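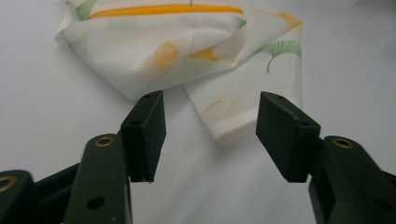

Fig. 1. Printed white cloth, ginkgo-leaf pattern, loosely bunched.

Household Textiles, Unit 4
Handout: Sorting and folding small cloths
Tutor: Natalia Bermúdez

Read this before the practical. Bring it with you, along with the record sheet from Unit 3. You will need a clear stretch of table and the bag of mixed cloths from the store cupboard.

1. What counts as a small cloth

For this unit a small cloth is anything you can fold comfortably on a table without standing back from it. Tea towels, napkins, tray cloths, handkerchiefs and bread wraps all count. Pillowcases don't, and neither do hand towels, which have their own handout (Unit 5).

The names overlap a good deal. A cloth sold as a tea towel may be used as a bread wrap for years, and the household will call it whatever they use it for. Go by size and fabric when you sort, and write the household's name for it in the notes column if you know it.

2. Right side and wrong side

Find the right side before you do anything else. On a woven check there may be no difference. On a printed cloth there nearly always is one.

Look at the strength of the colour. A print is usually strongest on the face it was printed on and weaker on the back. On thin white fabric you may also see a motif from the layer underneath, and this catches people out. The cloth in Fig. 1 has a faint green leaf on the left of the fold which shows through the white, while the green leaf on the right, with its thin curved stem, is much clearer. One pale leaf is not enough to tell you which face you have. Open the cloth out and compare the same motif on both faces.

If you still can't tell, check the hem. The turned edge normally lies on the wrong side. Selvedges are less help on small pieces, as many have been cut away.

3. Reading a crumpled cloth

A cloth that comes out of the bag in a heap has to be opened before it can be folded, and most of the time lost in last year's practical was lost at this stage. Students picked up the middle, shook it, and got a different heap.

Find an edge first. Look for a part that lies flat on the table, and follow it until you come to a corner. In Fig. 1 the flatter flap towards the front is the place to begin. The thick rounded fold behind it tells you little, as the creases could run in any direction underneath.

Once you have one corner, hold it and run the other hand along the hem to the next. Keep the hem between finger and thumb the whole way. If you let go, go back to the first corner. With two neighbouring corners in hand, lift, let the cloth drop open, and lay it down from the far side of the table towards you.

Don't use the pattern to find the edge. Leaves and flowers are often scattered in all directions and carry on across a fold as if nothing had happened. A stripe may be a border or may just be part of the drawing -- the orange-yellow stripe at the top of Fig. 1 looks like a stem or the long edge of a leaf, and would be a poor guide to where the cloth ends. Stripes woven into the fabric are a different matter and can be trusted.

4. Smoothing

Smooth from the centre outwards with the flat of the hand. Two or three passes will do. Pull the corners square by taking hold of opposite ones and easing them apart, then do the other pair. Old linen will not always come square. Leave it and note it.

Deep creases stay in until the cloth is ironed. You are not ironing in this practical. A cloth that is too creased to fold goes in the ironing pile, with a slip.

5. The three folds

Thirds and half (the Kuscombe fold). Right side down. Bring the left third over, then the right third on top of it, then fold the long strip in half, top to bottom. This is our standard for tea towels and anything oblong.

Quarters. Right side down. Half, then half again. Use it for square napkins. All the raw corners should end up together, and they go to the back of the shelf.

Roll. Thirds lengthwise, then roll from the bottom, firmly but without stretching. Used for drawers deeper than 10 cm. Kelechi Akinola prefers the roll for bread wraps as well, and either is accepted in the assessment.

Whichever you use, some of the pattern should show on the outside so that the cloth can be picked out from the stack. With a white ground and a scattered print, you may need to start the fold from the other end to get a motif on the front.

6. Stacking

Folded edge to the front. No stack higher than 18 cm, as the lower ones start to slide. Keep whites with a coloured print separate from plain whites, since they are washed separately in our scheme.

The Radutham store list runs to about 3000 pieces and uses the same stacking rule. We will look at two pages of it in the next session.

7. For the practical

Work in pairs. One folds, one fills in the record sheet, then change over. For each cloth enter:

size in cm, long side first
fabric, if certain (otherwise write "not known")
ground colour and colours of print
motif
fold used
any marks, with position

On the last item, write down what you see and leave it there. A small dark spot is "small dark mark, near top edge". It is not "ink" or "tea" unless you have tested it, and testing comes in Unit 7.

Reading: Li, chapter on table linen, first half only. The Gulano leaflet on fabric care is in the tray by the door. Please put it back afterwards.

Record sheets to be handed in at the start of the next session.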